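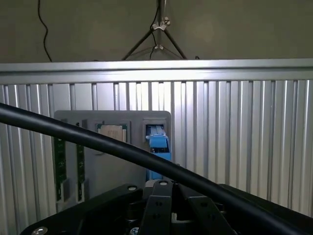
I was halfway through a cheese roll when Prurnier stopped answering me.

We'd named the arm after the street the workshop was on, back when we had a different workshop. Ruxandra thought it sounded like a butler. It had been putting boards into slots since April, then the processor, then the blue plug, then taking the whole lot out and starting again. The counter on my screen said 2,980, and I'd promised everyone cake at 3,000 - I'd even bought the candles.

"It's sulking," I said.

"It's a motor fault," said Ruxandra Anghel, without looking up. She never looked up for a motor fault.

So I cleared it. You clear it, you press go, you finish your roll. That was the system, and a bad one, and I'd written it. This time the arm went down towards the panel, got most of the way, and then turned its wrist the long way round. The black cable came with it, tighter and tighter, and I remember thinking how smart it looked, all stretched out like that, like a washing line on a good day. Then the fingers opened. Then they shut again, on nothing, very hard.

I shouted. I don't know what I shouted, but Unai says it was "Mum".

Unai Cifuentes hit the red button. He'd been standing right by the bench with his sleeve rolled up, about to straighten one of the boards, since the screen said paused and he believed it. I'd have believed it too. I'd made the word paused nice and big and green.

We all stood there for a bit. Somebody's kettle clicked off next door.

"How long has it been doing that?" he asked.

Ruxandra pulled up the log and scrolled for ages. Fault 571 times, cleared 571 times, and always by the same user, who had crumbs on his jumper. The wire inside the cable had been going for weeks, a little more with every twist, and each time it dropped out the arm forgot which way round its own hand was.

"You could have asked me," she said. She wasn't even cross, and I'd have preferred cross.

I took the big green word off the screen that night. Unai unscrewed the cable and hung it over the back of my chair, and it stayed there all week, so I had to lean on it whenever I sat down. We ate the cake anyway, without the candles. He cut my slice himself, using his right hand, and he did make sure I was watching.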